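Teach the hands first, buy the arm later

Most home robot projects I have seen in the past few years began with the arm. Somebody spends their savings on six joints and a controller, bolts the thing to a bench, and then discovers that they have no useful motion to give it. I think the order is wrong. A builder in a shared workshop should start with hand-held grippers and leave the arm in the catalogue until there is a task worth handing over.

The case against is well known, and Bujar Vukadinović has put it to me more than once. A gripper held by a person is not attached to anything with a known position, so every movement has to be worked out afterwards. An arm reports its joint angles whether or not you ask. He is right, and for machining or dispensing I would follow him. For picking up household objects I would not. The error in my tracking is smaller than the error in where people put things down.

Money comes into it too. Our pair of printed grippers, which we call Catum, cost less than the gearbox in the shoulder of the arm I used to want. When a finger cracks I print another one overnight. When Bujar cracked a wrist housing he waited until July for the part.

The larger gain is in what you learn about the task. With a gripper in each hand you feel at once that the fingers are too short, or that the approach has to come from the side. A joystick hides both. I spent 2 evenings on a clear plastic box with no lid before I accepted that its thin walls bend if one side closes ahead of the other, and that the jaws have to come in level from left and right. I would have blamed the control software for that, and rewritten it. 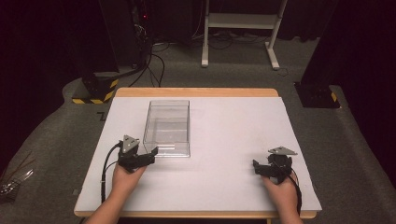

What the bench needs

Very little, but it should be dull. A plain white board over a wooden table top gives an even surface and a clear edge to work to. Clear plastic is awkward for any vision system, and I would still put it in the first set of objects. If the method only copes with painted wooden blocks, it is better to know early.

Cables deserve more thought than they get. A lead that pulls on the wrist changes how the hand moves, and the change ends up in the recording. Leave slack, and let it run back towards the person holding the gripper.

Irja Sjöberg argues for collecting 1,000 attempts at one task before looking at any of them. I stop at 700 and look, and I would sooner stop at 50. Bad habits repeat very faithfully. In my first set I had paused before every grasp, a short wait with no purpose, and the trained policy copied it.

Where I may be wrong is in the handover. A human wrist goes places that a cheap arm can't reach, and some of what I have recorded will have to be thrown away when an arm does arrive. Rima Harb suggests marking out the reach of the intended arm on the board and staying inside it. I have started doing so, with the limits taken from the data sheet.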